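Teltine 1013 Open Parts Bin

Item no.: 1013
Series: Teltine open bins
Supplier: Tavance, Skoltville
Sold as: single bin, or nested stack of 9

General

The Teltine 1013 is an open-top rectangular metal bin for loose parts on a bench, table or low platform. It has four tall sloping walls and a flat floor. There is no lid, divider or drop front. Parts go in and come out over the rim.

The 1013 is the longer of the two bins in the series. It replaces the earlier Chauhan pattern bin, which had the same footprint but vertical walls. Customers with mixed stock should note that the two patterns do not nest in each other. Chauhan pattern bins are no longer supplied, although edge guards for them can still be ordered while stock lasts.

Specification

Inside length at rim: 900 mm
Wall and floor thickness: 2 mm
Material: sheet metal, folded, corners seam welded
Color: gray
Rim: plain, deburred
Floor: flat, with a round hole
Handles: none
Label holder: none as standard, see Options

The 900 mm figure is taken between the inner faces of the end walls at the rim. The walls slope inward toward the floor, so the usable length at floor level is less. If you are fitting a tray or liner to the floor, ask for the drawing and work from the floor dimension. A liner cut to the rim size will ride up the walls and sit with an air gap under it.

Walls

The slope is the same on all four sides. Small parts that land against a wall slide back toward the floor, and a hand or scoop can follow the wall down without catching a square corner at the bottom. The slope also allows empty bins to nest. Up to 9 can be stacked empty on a level surface. Do not stack loaded bins. The rim of one bin is not designed to carry the floor of another, and a loaded bin pushed down into the one below can be difficult to free.

Because the walls lean outward, the rim overhangs the floor on every side. Allow for this when placing bins next to each other on a bench. Two bins set with their rims touching will show a gap between them at bench level, and parts dropped over the side tend to collect there.

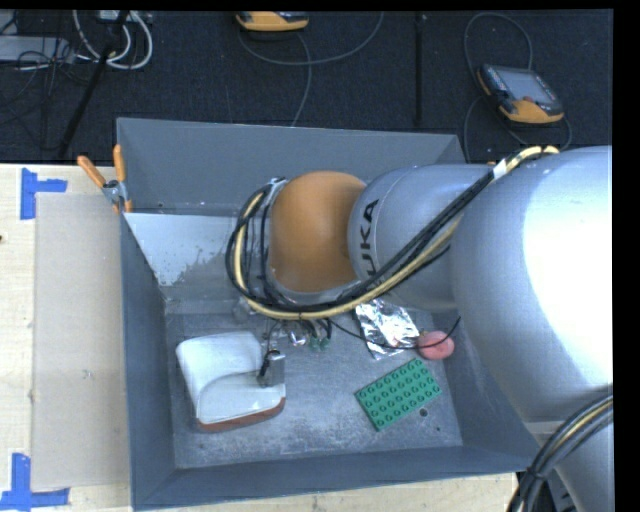
Placement

Set the bin on a flat, clean surface with the whole floor supported. Wooden worktops are suitable and generate less noise than a metal bench when parts are tipped in. Remove chips and stray fasteners from under the bin first – a single washer is enough to make it rock.

The bin is not fixed down as supplied. Where it has to stay in one position, screw stop blocks to the worktop along at least two adjoining sides, tight against the lower edge of the wall. Do not drill the floor of the bin for fixing screws. Drilled bins are not accepted for return.

Leave clear height above the rim equal to at least the depth of the bin. Shelves, lamps and air lines mounted lower than this get in the way when the bin is emptied or when long parts are lifted out.

Loading

Spread the load across the floor. Heavy single items should be lowered in and not dropped. Small parts may be tipped from a carton or scoop, starting near the middle.

Do not fill above the rim. For picking by hand, a shallow layer works better than a full bin, and parts tangle less. Springs, hooks and other parts that lock together should be put in smaller quantities and topped up more often.

Surface and wear

The gray surface is intended for indoor use. Expect scuffing on the floor and inner walls from normal handling. Light worn patches change the appearance and how light reflects off the metal, but have no effect on strength. Replace the bin if a seam opens, the rim is bent inward or the floor no longer sits flat.

Where the reflection from bare or polished parts makes them hard to see, move the lamp to one side of the bin before adding more light.

Cleaning

Empty the bin and brush it out. Wipe with a damp cloth and mild detergent, then dry it. Do not rely on the hole in the floor for draining, as liquid left inside can stay in the floor corners. Oil can be taken up with absorbent granules or a dry rag. Avoid wire brushes and scouring pads.

Options

Floor mat, ribbed rubber, cut to floor size
Edge guard, push-on, black, supplied as a single length to be cut by the user
Label holder, adhesive, for the outside of either long wall
Stop block set with screws

The edge guard has to come off before bins are nested. With the guard in place the stack stands higher and leans.

Ordering

Quote item number 1013 and the quantity. Options are listed separately and are not included with the bin. Bins ordered as a nested stack are shipped on a pallet with paper between them. Single bins are shipped in a carton.

Orders are packed at Skoltville and leave on Thursday. Collection from the Skoltville counter is possible for single bins in stock. Nested stacks must be booked in advance, and the vehicle needs to be suitable for pallet loading.

Drawings of the 1013, with floor dimensions and wall angle, are available from Tavance on request.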